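Skenden Robotics Club: Our Pouring Project in Pictures

2 min read

Print | E-mail

Search this site Go

Hi all! I finally got around to putting up the gallery page I promised back in December. We're the after-school robotics club at Skenden, and this term our big thing has been getting two arms to handle lab glassware for the Sanbridge challenge. There are 10 of us now (we started with four, so I'm pretty proud of that), and we meet until almost 8 most evenings, which my mom has opinions about.

Glass is so much harder than the foam blocks we used last year! Squeeze too much and you panic, squeeze too little and you also panic. I wrote most of the grip code and I've rewritten it more times than I want to admit.

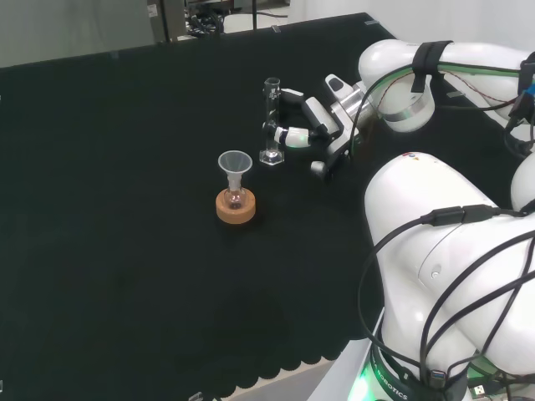
Upper arm holding the graduated cylinder around its middle, with the flask and funnel waiting in the cork ring.

The cork ring was a great suggestion from the Kukar team, who we swap notes with. Before that we were chasing flasks all over the table. Next up is the timed round, and I still want to clean up how the two arms take turns. More pictures after the regional, and if you want to join, come find us in the lab at 4!

Print this page | E-mail to a friend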